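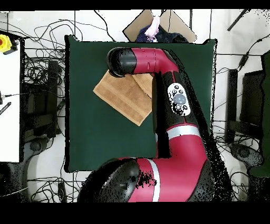
Minutes of the Lencho software meeting
Clukberg office and by call, 23 January 2021

The meeting opened a little late while the people on the call sorted out their sound, and the chair thanked everyone for making the time in what has been a busy month. The minutes of the last meeting were agreed, with one small correction: the planner timeout was 330 milliseconds, and had been written down as seconds, to general amusement.

1. Planner

The new version of Lencho has been in use on the towel task all week and the feeling in the room was a happy one. Paths over the cloth are shorter and the wrist no longer takes the long way round when it is asked to come in low from the side. There was a good long talk about the elbow, which still swings wider than anyone would like, and it was agreed to add a cost for it and see how we get on. The people at Mullier have kindly offered their own collision shapes for us to try, and we said yes please.

2. Depth and masking

We spent longer on this than planned, but it was worth it. The depth view still shows black speckle along the edges of the arm and round the stands and cables, and the cloth mask sometimes picks it up as if it were part of the towel. Two ways of dealing with it were put forward. One is to grow the arm mask by 11 pixels before the towel is looked for at all, and the other is to drop any small loose patches afterwards. The first is simpler, but it eats into the cloth when the arm is close by - and with towels the arm is very often close by. It was agreed to try both on the same recordings and bring the results back.

A towel lying partly over the side of the green cover was also talked through at some length. The corner finder expects all of the cloth to be on the work area, so a point beyond the border is thrown away and the next best one is taken in its place, often halfway along a fold. The border check will be loosened, and the planner told plainly when a corner lies outside. 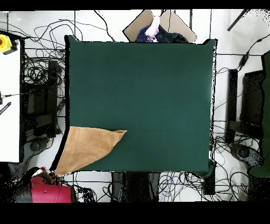 3. Recordings and labels

There are now 1366 recordings in the Fludosex store, and 1128 of them have been labelled. Warm thanks were given to all who have sat with the labelling tool, which everybody agrees is slow to load. A fix for the loading is written and waiting for review. Folds and outer edges will have separate labels from now on; older files can stay as they are until somebody needs them.

4. Any other business

The replay viewer forgets its window layout every time it is closed. This was noted, again, with feeling.

The release is still planned for March. Next meeting at the usual time, with the masking results first on the list.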